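La fruta de juguete, la caja transparente y yo

Llevo desde julio queriendo escribir esto y siempre se me cruza otra cosa. Primero fue lo de la pintura del pasillo (que sigue a medias, no preguntéis), luego los tarros de la despensa, y entre una cosa y otra la fruta de juguete se fue quedando para el final, que es donde se queda siempre todo lo que no se pudre.

Porque esa es la trampa de la fruta de juguete. Una manzana de verdad te obliga a tomar decisiones. La dejas en el frutero, se arruga, te mira mal, te la comes o la tiras. Una manzana de juguete puede pasarse meses debajo de un sofá con la misma cara de salud, y cuando la encuentras la dejas encima del primer mueble que pillas y ahí se queda hasta Navidad. En mi casa ha habido tomates en el cajón de los mandos, un pimiento en el zapatero y, durante una temporada larguísima, una pera en el baño que ya formaba parte de la decoración.

Os pongo en antecedentes para quien llegue nuevo al blog. La colección empezó con una bolsa que compré en el mercadillo de Hirkside, una de esas bolsas de malla que venden cerradas y que te llevas a ciegas. Después vino otra, después las visitas se enteraron de que en esta casa se jugaba a las tiendas y ya no hubo manera de pararlo. Cumpleaños, fruta. Reyes, fruta. Hasta me trajeron una berenjena de un viaje, que ya me diréis qué viaje es ese.

Así que tenía fruta de juguete en tres sitios distintos: una cesta de mimbre que pinchaba, una bolsa de tela colgada detrás de la puerta y una caja de zapatos. La caja de zapatos era lo peor, y mira que le tengo cariño a una buena caja de zapatos para casi todo. Pero tiene tapa y es opaca, y si no ves lo que hay dentro acabas volcándola entera en el suelo para encontrar el plátano. Siempre se busca el plátano, no sé qué tiene. Y una vez volcada ya da igual que aparezca, porque vuelve a estar todo repartido por la habitación y nadie se acuerda de para qué lo quería.

La cesta de mimbre tenía otro problema, el de los huecos. Todo lo pequeño acababa con el rabito enganchado en algún sitio, y cuando tirabas venía detrás un trozo de mimbre. La aguanté más de la cuenta porque quedaba bonita en la estantería. Ahora tiene ovillos dentro y estamos las dos mucho más tranquilas.

Después de darle muchas vueltas (muchas, de verdad, yo a las cajas les doy más vueltas que a los muebles) llegué a la conclusión de que quería una transparente, baja y sin tapa. Transparente para ver. Baja para meter la mano sin vaciarla. Y sin tapa porque las tapas en mi casa tienen una esperanza de vida de una semana y luego aparecen haciendo de bandeja en otro sitio.

En Prevamton, que es la tienda de menaje a la que voy cuando digo que solo voy a mirar, tenían todo un pasillo. Las había con asas, con ruedas, con divisiones, apilables, de colores. Me tuvo un buen rato convencida una con divisiones -- ya me veía yo poniendo las verduras a un lado y las frutas al otro, todo precioso -- hasta que me imaginé la realidad, que es que la sandía no cabría en ningún compartimento y que el resto duraría ordenado lo que tardo en darme la vuelta. Me llevé una rectangular de lo más normal, con las esquinas redondeadas. Lo de las esquinas lo recomiendo mucho, por las espinillas y porque se pasa el trapo de una vez, sin tener que sacar la pelusa con un bastoncillo.

Y luego vino la criba. Me puse una tarde, a eso de las cinco, con un café y la radio, convencida de que en 20 minutos lo tenía. Ja. Entre que rescatas lo de debajo de los muebles y decides qué se queda se te va la tarde, sobre todo si eres de las que se sientan en el suelo a recordar de dónde vino cada cosa. Mi criterio fue bastante simple. Se quedaba lo que se reconoce a primera vista, y se iba lo que había que explicar. Tenía una cosa morada que podía ser una ciruela, una remolacha o una cebolla, según quién despachara en la tienda ese día, y esa se fue a la bolsa de regalar con todos mis respetos. También se fueron los repetidos que ya no hacían gracia.

Los que se quedaron pasaron por agua tibia con una gota de jabón y a escurrir. Consejo de quien lo ha hecho mal: si tienen alguna rajita o un agujero por donde pueda entrar agua, mejor con un paño húmedo y ya, porque luego se pasan dos días goteando por donde menos te lo esperas.

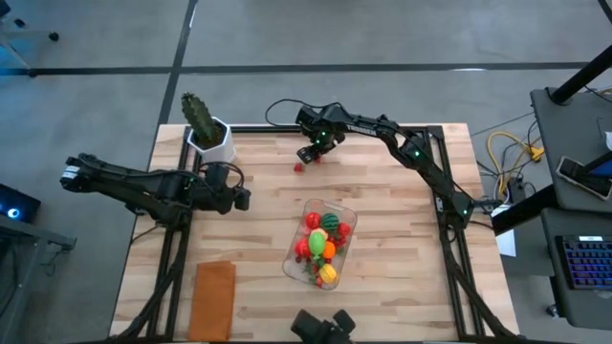 La caja ya con su cosecha, el cactus al fondo y una fresa que va por libre.

Me encanta cómo queda la mezcla de colores vista a través del plástico. Antes de tener la caja transparente no me había dado cuenta de lo mucho que manda el rojo en las frutas de juguete: el tomate, la manzana, la fresa. Menos mal que están el pimiento amarillo y la naranja para compensar un poco. Y la sandía pequeña de rayas, que es mi favorita con diferencia, porque es una sandía del tamaño del tomate y se la ve feliz con eso. Si un día hay un incendio salgo con el móvil, las llaves y la sandía.

Lo de las fresas es otro tema. Son lo más pequeño y por lo tanto lo primero que se escapa. Siempre hay una fuera. La metes, te vas a por el trapo, vuelves y hay una fresa en la mesa, que ya no sabes si es la misma o es otra que ha salido a buscarla. He pensado en ponerles un botecito aparte dentro de la caja, pero sé perfectamente que entonces tendría que recoger las fresas y además el botecito.

Un truquillo para llenarla, por si os sirve: primero las piezas grandes, sin apretar, y luego las menudas por los huecos. Parece una tontería, pero si empiezas por las pequeñas se van todas al fondo y no las vuelves a ver hasta la siguiente mudanza. Y no la llenéis hasta arriba del todo. Dejad sitio para que se pueda revolver, que revolver es la mitad del juego.

El cactus, que alguna me vais a preguntar por él. La maceta blanca hexagonal me tiene enamorada, queda bien con cualquier cosa y sobre la madera clara más todavía. Eso sí, al fondo y en la esquina, siempre en la esquina. Un cactus alto en mitad de una mesa donde se trastea con las manos es pedir disgustos, y yo de disgustos con cactus voy servida desde que quise limpiar el alféizar a oscuras. Tuve un par de plantas colgantes antes, compradas en Trarero en un arrebato, y digamos que el cactus me perdona más cosas.

Y el paño doblado de color teja tampoco falta nunca. Yo pongo un paño doblado en todas las mesas donde voy a hacer algo, aunque sea rellenar un formulario. Es una manía heredada: en mi casa se empezaba cualquier tarea doblando un trapo y colocándolo a un lado, como quien pone el cubierto. Luego muchas veces ni lo toco. Pero si no está, me falta algo y me levanto a buscarlo, y cuando me levanto a buscarlo veo el pasillo a medio pintar y se acabó la tarde.

De mantenimiento, poca cosa. Una pasada a la caja por dentro cuando se le ve el polvo, que en lo transparente se ve enseguida (ventaja y castigo a la vez), y un repaso por debajo del sofá antes de guardar. He dejado de obsesionarme con que esté todo todo dentro cada noche. Si hay una naranja en la cocina, pues hay una naranja en la cocina. Queda hasta natural.

Lo que sí he notado es que se juega más. Con la caja de zapatos la fruta salía cuando alguien se acordaba de que existía. Ahora está a la vista y es imposible pasar por delante sin coger algo. Yo la primera, que el otro día estuve una llamada entera con el pimiento en la mano y fui a abrir la puerta sin soltarlo. El repartidor no dijo nada, muy profesional.

Me queda pendiente el resto del kit de la tienda: las monedas, los billetes, una balanza que no pesa bien y un fajo de casi 300 etiquetas de precios que imprimí en un ataque de optimismo, cuando me dio por que cada cosa tuviera su cartelito. Las usamos dos veces. El tomate costaba 66 y la sandía 2, que ya os podéis imaginar quién ponía los precios. No sé si guardarlas en un sobre, recortarlas para listas de la compra o hacerme la loca. Si tenéis alguna idea, os leo en los comentarios.

Ah, y a la que me preguntó en la entrada anterior por los tarros de la despensa: al final me quedé con los de boca ancha. Los otros eran más monos, pero no me cabía la cuchara.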